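4.2 What ends up on the bed

I said in the last section that the bed was the surface I cared about most, and I want to spend some time on why. When I started this study I figured the interesting clutter would be on tables. Tables get all the attention in the writing on shared workspaces, and for good reason (people fight over them). But when I went back through my notes from the Mesarik hall, the bed kept turning up. Out of 673 placements I logged there between January and April, 181 were on the bed, more than on any other single surface. I counted a placement as any time an item was set down and left for longer than a minute. I'll admit the minute is arbitrary. I tried thirty seconds first and went crazy writing down coffee cups.

A quick reminder of the setup, for anyone who skipped Section 3. Mesarik is one big open hall where furnished corners sit right next to ordinary desks, so a made-up bed can be a few steps from somebody's laptop. No one sleeps in it. That matters a lot for what follows! In a home, the bed gets cleared at least once a day, because a person has to lie down in it. In the hall there's no bedtime, and so no built-in moment when the stuff has to go somewhere else. The closest thing is the end of the day, when bags leave with their owners and everything else stays put.

Figure 4 is typical of the afternoons. Bags near the headboard, packaging close by, and the middle of the sheet mostly left alone. I came to think of this as the headboard habit, and I saw it so often that I added a column for it in my log sheet. People seem to treat the headboard like a wall. If you put a bag down in the middle of a room you feel you've left it in the way, but if you put it against a wall you've put it somewhere. A tufted headboard does the same job, even when the wall itself is nowhere near.
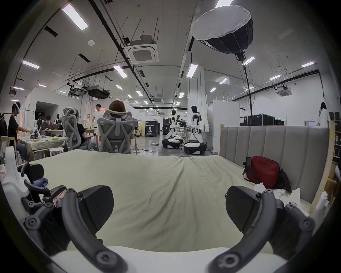 Figure 4. Bags and crumpled wrapping near the headboard, Mesarik hall, with the work area beyond.

Wrapping is the other half of the story, and it's the half I got wrong at first. My early notes lump papers and plastic together with "trash," and I assumed they'd be gone by evening. They weren't. Wrapping stayed on the bed longer than anything else I tracked, and longer than the bags by a wide margin. When I asked people about it (casually, usually while they were getting up to stretch), they gave me two kinds of answers. Some said they hadn't decided yet whether they'd need to send the item back. Others said they hadn't noticed it was there. I believe both, and I suspect the first group became the second group after a day or so.

There's a pull effect too. Once one wrapper was on the sheet, the next one tended to land within arm's reach of it. I don't have a great way to test this with the log I kept, and I'd be the first to say that a person standing in the same spot twice would give you the same pattern. Still, on days that began with a clear bed, the first placement usually came late in the morning, while on days that began with leftovers it came much earlier. Somebody with better data should look into that.

I also want to say something about the sheet, even though it wasn't part of the plan. I started out noting whether it was smooth or wrinkled just to have something to write in the margin. By March I was looking at it before anything else. A smooth sheet seemed to hold people off. They'd hover a bag over it, then hang it on a chair or drop it on the floor. A wrinkled one got used without a second thought. This fits pretty well with what I saw at the Hakesix site, where the bed was remade every morning and I logged only 12 placements on it over the same four months. Hakesix is smaller and has hooks by the door, so please don't hang the whole argument on that number. I wouldn't.

What about shelves? Both sites had shelving, and both sets of shelves were already holding boxes and odds and ends when I arrived. My guess going in was that a shelf close to the bed would soak up some of the bags. It didn't do much of that. People told me the shelves looked like storage, meaning things that belonged to the place, and they didn't want their own stuff mixed in. A bag on a bed still reads as somebody's bag. A bag on a shelf starts to look like inventory. One person put it to me this way: "If I leave it up there, somebody's going to label it."

So for the coding in Section 5 I split the bed into two zones, the strip by the headboard and everything else, and I gave wrapping its own category. Bags and wrapping follow different clocks, and averaging them together would hide that. Coats I left in with the bags, though I went back and forth on it, and the few items I couldn't identify from my own handwriting were dropped.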